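Keeping Glazed Bowls Looking Good (and Getting the Gray Marks Off)

I've been hooked on ceramic bowls for years, the shiny ones especially, and I get more mail on cleaning them than on anything else on this page.

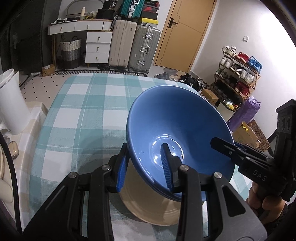 What takes gray scratch marks off a glazed bowl?

Baking soda and water, mixed to a thick paste, rubbed on with a damp cloth in small circles. Those gray lines are mostly metal left behind by spoons and forks, so you're wiping something off the glaze and the glaze itself is usually fine underneath. Leave the paste on for 8 minutes if the marks are old, then rinse and go again. If two rounds don't do it, try a cream cleanser made for cooktops, and test it on the bottom first!

Tea and coffee stains

Same paste, less elbow grease. For the really brown ones I fill the bowl with hot tap water, drop in a denture tablet and go watch something. My Verine mugs came up beautifully this way after a whole winter of black tea (I'd been blaming the dishwasher, poor thing).

Rough feet

Turn your bowls over and run a finger around the ring they stand on. If it's unglazed it can be gritty enough to scratch a table, or the glaze of whatever it's stacked on. I wet a piece of 200 grit wet-and-dry sandpaper, lay it on a flat counter and turn the bowl on it a few times with hardly any pressure. Keep it wet, you don't want to breathe that dust. Wash it well after.

Stacking

Put something between them. I cut up old flannel pajamas, but coffee filters are great too and you can buy a giant pack for next to nothing. Tharushi Paul wrote in to say she uses the foam sheets her Rasa plates were packed in, and I'm jealous I threw mine out. Keep stacks short, big bowls at the bottom, and don't nest two that fit so snugly they grab each other. If a pair does get stuck, cold water in the top one and warm water around the bottom one, wait a couple of minutes, then wiggle gently.

Musty smell

Unglazed bits soak up water, and a bowl put away damp will smell like a basement by August. Stand it upside down on a rack overnight before it goes in the cupboard. My big Siddiqui serving bowl needs 2 nights, it's a sponge.

Crazing

Fine cracks in the glaze won't come out, sorry. I keep crazed bowls for keys and onions and don't eat out of them.

Next month, cloudy drinking glasses.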